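Clarkeck Airfield: your questions, my answers

I'm Benedita Azevedo and I answer the mail for the airfield. Same things keep coming up, so I've put them all on one page. Last updated 27th July.

Why is the short runway closed?
The surface was breaking up near the Wulby Road end and a pilot reported loose gravel on landing. We shut it that afternoon. Everything is using the long runway for now, so if you live on the east side, yeah, you're hearing more planes than usual. Sorry!

When will it open again?
The crew from Deng Paving says 26 working days, weather permitting. I've learned not to promise anything when asphalt is involved. 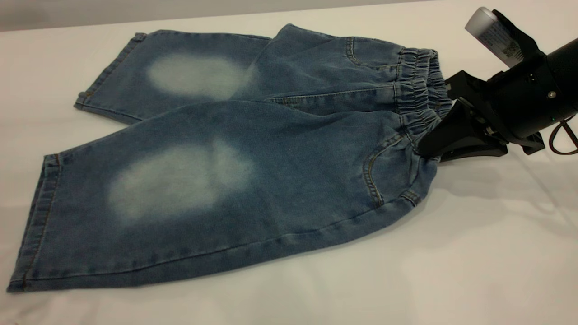
They have to grind off the old top layer first, then the new stuff goes down in strips, and the painting comes last (the numbers take longer than you'd think).

Can I still fly in?
Sure, but call ahead. We have almost 100 planes based here and parking is tight with the north ramp full of equipment. Visitors get a spot by the fuel pumps, three nights max.

Is the Tovau shuttle still running?
Yes, on the normal schedule. It always used the long runway anyway. Check-in moved to the side door of the terminal, next to the vending machines.

What about night flights?
None after 10 p.m. until the work is done, except medical flights. Those can come in any time.

I want to complain about noise. Where do I go?
Use the form at the front desk or email me. Please put the time down, as close as you can, and which way the plane was headed. "Loud all week" is hard for me to look up.

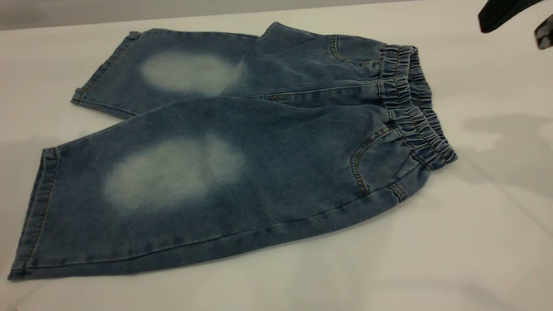
Guilan Su wrote in to say the form is fine but the early departures are the real problem, and she'd like the 5:30 a.m. training flights pushed back to seven while the short runway is out. I passed that on to Qianru Wan at the flight school and I'll add the answer when I get one.

Can I watch the paving?
From the picnic tables by the fence, go for it. Please don't park on the grass.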